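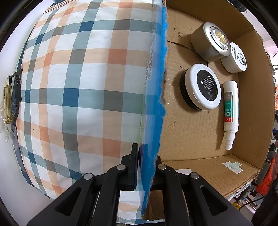
Wondimu Hadgu says he signed 500 of these over two evenings at the kitchen table before his book tour, and that the ink didn't smear when he stacked them.

Dandovero Signed Edition Bookplates
Catalogue no. 695
Supplied by Ziradbridge Print & Stationery

Self-adhesive bookplates for authors, illustrators and small publishers who need signed copies in shops they can't get to in person. Sign the plates at home, post them to the bookseller, and staff stick them inside the front cover or on the title page.

Each plate is 8 cm wide with square corners and a single ruled border. The centre is left blank for a signature and a short dedication. There are three versions:

Plain: border only, no wording.
Signed by the Author: one line of small capitals under the blank area.
Custom: your title, name or a line drawing in place of the standard wording.

Pack sizes
Rolls of 500 or 2000. Custom printing is available on both. We don't split rolls.

Paper and adhesive
The face paper is Dorard Ivory, an uncoated stock with a slight tooth. It takes ballpoint, fineliner, pencil and most fountain pen inks. Paint markers work but need longer to dry, so lay the plates out in a single layer overnight. The colour is a warm off-white that matches the inside pages of most trade paperbacks. It will look a little yellow against bright white picture book paper.

The adhesive is permanent and acid-free. A plate can be lifted and moved in the first minute or so. After that it will tear the page if you pull it, so line it up before you press down.

Custom artwork
Send black line art as a PDF. We print in one colour: black, dark green or burgundy. Photographs and grey shading don't reproduce well on this paper and we will ask you for something else. Sosina Tesfamariam checks all custom files and will email a proof. Nothing is printed until you have approved it in writing. Spelling is your responsibility once the proof is signed off.

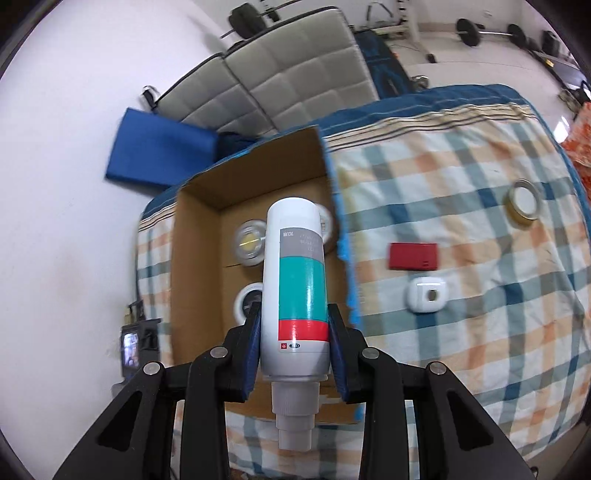

Can I put the plates through my home printer?

The rolls won't feed through a desktop printer. If you want to add your own wording at home, order the Workneh sheet-format plates instead, which come on letter-size backing and suit inkjet machines only.

Storage
Keep unused rolls in their bag, out of direct sun and away from heaters. Signed plates can be kept flat on their backing for up to a year. Past that the edges may start to curl.

Ordering for Christmas
Custom orders for Christmas signings need to reach us by the first week of November, with artwork. Plain and Signed by the Author rolls are stock items and are normally sent the next working day.

Returns
Unopened stock rolls can be returned for a refund, less postage. Custom rolls can't be returned unless the fault is ours. If a roll arrives damaged, keep the packaging and let us know within a week.

Prices updated 16 August 2024. Bookshops and libraries with a trade account should log in to see their own pricing.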